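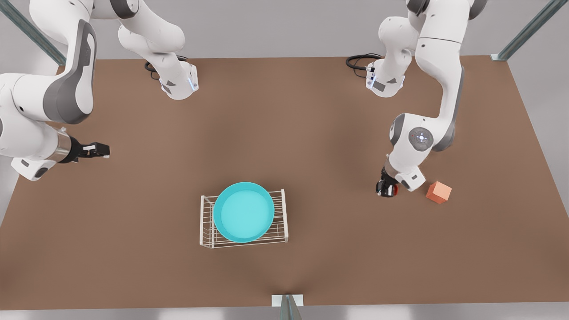

Section 2: Before you press Run

I wrote these steps for our Nulville two-arm cell, and I follow them in the Mumari simulator too. Yes, even there! Bad habits in sim have a way of following you out to the real bench.

1. Load the Nindier profile and wait for both arms to report ready.
2. Set the speed cap to 145 mm per second. The software will let you go up to 269, but please don't on a first run of any new task.
3. Clear the table of everything the task doesn't call for. I mean tape, pens, your coffee -- all of it.
4. Open and close each gripper twice, well away from the rack.
5. Move one arm at a time to its start pose. The other one stays parked until the first has stopped.
6. Check that the cables behind each base can't get pulled into the work area.

Note: If you're picking up something small, like a cube, come straight down on it and slow to 9 mm per second near the tabletop. I've bent fingertips by being impatient.

Caution: Never reach between the arms while the motors are on, even when both look still. Hit the stop button first, then reach in.

7. Save your settings under the Bouvier tab and run the task once at the cap speed before you change anything.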